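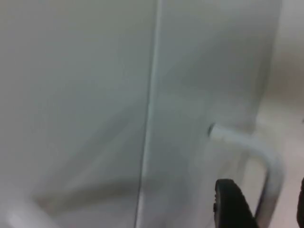
The Rules for Opening a Drawer

How a small robotics group in the old Hennessy building wrote down its good habits, and what happened when people started following them

23 November 2021

I have opened a great many drawers in my life without once thinking about it, and I suspect you have too. You hook a couple of fingers behind the handle, you pull, and if the thing sticks you give it a wiggle and maybe say a word to it. So when I was invited to spend a few days with the robot arm group at Plultness and read through their bench rules, I was a little surprised to find that the section on handles was longer than the section on fire.

It's a good section, though! I read it twice on the train home.

The rulebook is called the Clurnetti, after the brand of ring binder it was first kept in, and it runs to about 40 pages. It began life as a sheet taped to a door. There were rules before that, of course, but they lived in people's heads, and the heads didn't always agree. One person would stop the arm before reaching onto the table and another would only slow it down. One person put the cube back in the same corner every time, and another put it wherever there was room and figured the robot ought to learn to cope. Both of them had a point, as it happens, and the book now has a paragraph on when each is the right thing to do.

What set off the writing was a bad February. A run of recordings came out more or less useless, and when the group sat down to look at why, the trouble wasn't in the motors or the software at all. Drawers had been left open a finger's width at the start of some runs and fully shut at the start of others, and the notes didn't say which was which. It took longer to sort out than the recordings had taken to make. Somebody wrote "CLOSE ALL DRAWERS FIRST" on a sheet of paper, somebody else added a line underneath in a different pen, and they were off.

The start-of-run page is still the first one in the binder, and it's the one that newcomers are asked to read aloud. I liked that. It feels a bit like grade school, but reading a thing aloud does slow you down enough to notice the parts you were about to skip. In its current form it says that every drawer is to be pushed home by hand, with a flat palm on the front and never by the handle. The arms are to be parked well clear. Anything that doesn't belong to the task comes off the table, pens and coffee included, and the person starting the run is to stand back and look at the whole surface for a slow breath before touching the controls.
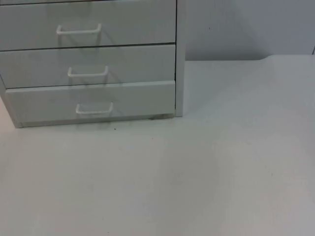 Plultness Bench Practice Group - Hennessy Building, Second Floor

The group that looks after the book is made up of whoever is using the bench that season, which means it changes, and that turns out to matter a good deal for how the thing is written. Sentences are short. Words are plain. If a rule can't be understood by someone in their first week, it goes back to whoever proposed it with a pencil mark in the margin, and it doesn't go in until the pencil mark has been dealt with.

There is also a rule about rules, which I'm told was argued over for most of a lunch. Any new entry needs 2 people behind it, one who wants it and one who has tried working under it for a while. The second signature is the harder one to get. An entry that would have had everybody wearing gloves fell at that hurdle, and so did one about labeling every handle with colored tape. The tape was a fine idea on paper, but it came loose, it left glue behind, and it changed the very handles the arm was supposed to be learning to grip.

Now, about those handles. A loop handle standing out from the face of a drawer is friendly to a human hand and a touch unfriendly to a gripper, for reasons that are easy to see once you've watched a few tries up close. Your fingers are soft and they find their own way around a bar. A hard finger has to be sent to the right side of it, at the right height, and stopped in time. Come in too deep and it presses on the panel behind. Come in too shallow and it slips off halfway through the pull. The book asks for a slow approach over the last stretch, slower than anyone new to the job would choose, and it asks the person at the controls to keep watching the contact point until the handle has been let go of again. Looking away to check a screen counts as stopping, and if you've stopped, the arm stops too.

Pulling gets its own page. The force limit is set before the run and isn't to be raised in the middle of one, however close the drawer seems to giving way. If it sticks, you back off, park the arm, and try the drawer with your own hand. I asked how often that gets skipped when people are tired and it's near dinner, and I got a row of sheepish smiles. There is a log for such things. It sits next to the binder and it had 304 entries when I leafed through it, most of them a single line long and a fair number of them confessions. No one gets scolded over the log. That's written on the inside cover, and people seem to believe it, judging by what they're willing to put down.

Cables take up another page, and I confess I hadn't given cables any thought before my visit. A cable that trails across a table can catch on an open drawer, or drag something along with it, or get pinched when the wrist turns over. The book wants every loop checked through the full swing of the arm before the first run of the day (by hand, slowly, with the power to the motors off), and it wants enough slack that nothing pulls tight at the far end. Too much slack is a problem of its own, as anybody with a garden hose can tell you. The wording here has been changed more times than any other in the binder, and the page has gone soft at the corners from being taken out and put back.
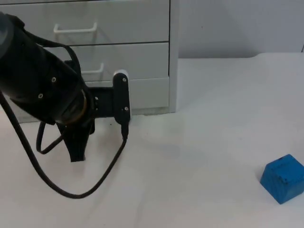
I asked whether all this writing down had made the work slower. The answer I got was yes, at first, and by enough that there was grumbling. Setting up a run used to be a matter of walking over and starting. Now there's the palm on the drawers and the slow breath and the cable check, and in the early weeks people felt each one of those like a pebble in the shoe. After a while the steps ran together and stopped feeling like steps. What the group got back was time at the other end, with fewer puzzling recordings to pick over and far less guessing at what somebody had meant by "setup as usual," a phrase the book now bans outright.

Other benches have started to borrow from it. Akow, a smaller project down the hall that works mostly with cupboards, took the start-of-run page whole and rewrote the handle section to suit doors, which swing, and which therefore like to come back and bump an arm that has stayed too close. Their version has a nice line about standing on the hinge side, and the Plultness people have been eyeing it for the next revision, even though they don't have a door to stand beside at the moment.

If you're thinking of writing something similar for your own shop or lab, the advice I heard most was to start with the sheet on the door. Put down the one thing that went wrong last week. Leave a pen on a string. Give it a month before you type anything up, and when you do, keep the handwritten sheet, which in this case is still in the binder in a plastic sleeve, right behind the cover, with the drawer rule at the top and a coffee ring across the second line.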